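Gollden Opens Setup and Care Service for Two-Arm Table Cells

Customers can now plan base positions and service dates on a computer model before the first bolt is tightened
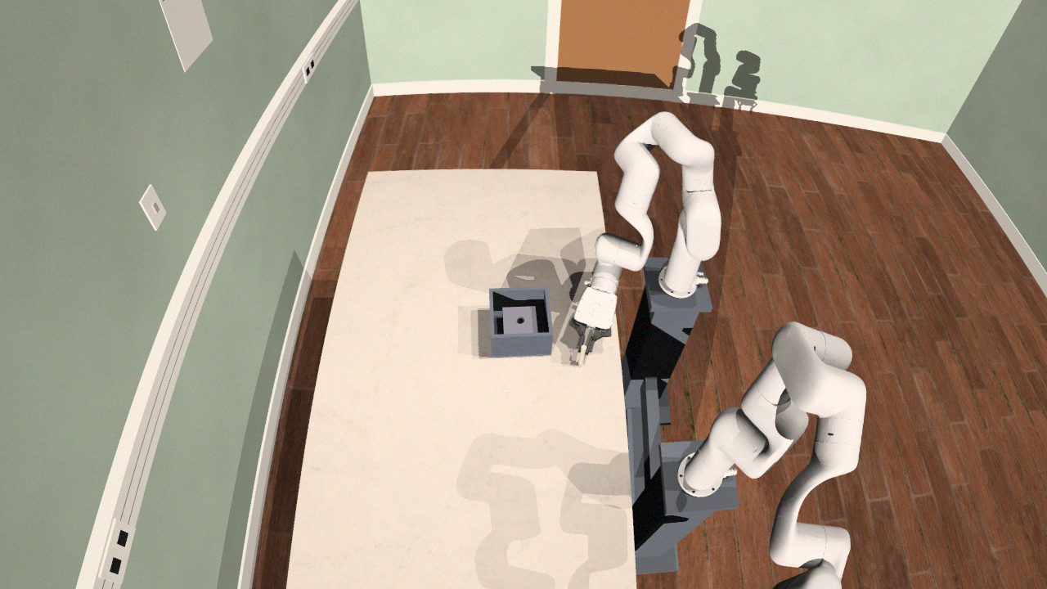
December 19 is not yet the start of the service for everybody, but the first customer, Stodeck, is already using it for one cell, named Sira. The cell has 2 arms on a common rail beside a long work table. Gollden prepares the setup in simulation and then repeats it on the real machine, together with the people who will look after it.

The work begins with the bases. Each arm is placed on its mounting block in the model, and the reach to the table is checked one arm at a time, while the other arm stays folded and away from the work area. After this the gripper is brought to the side of an open box at low speed, and the approach points are saved. The same points are used later as a reference, when a gripper is changed or a joint is repaired.

"In the past we found the wrong base position only after the cell was standing in the hall," said Dong-hyun Ki, who leads cell service at Gollden. "Then we had to loosen everything and measure again - this was a full day for two people. Now we make this mistake on the screen, and it costs us a coffee."

The service also includes a care plan. After every 400 hours of operation, the base bolts are checked with a torque wrench, the finger pads are cleaned, and both arms are driven to the saved points. If an arm does not meet its point, the technician follows a list of 39 checks, from the flange up to the wrist. The list is delivered on paper and in the Geum service program.

A setup normally takes four working days at the customer's site. Training for maintenance staff is part of the price.

Orders are accepted from now through the Gollden service desk.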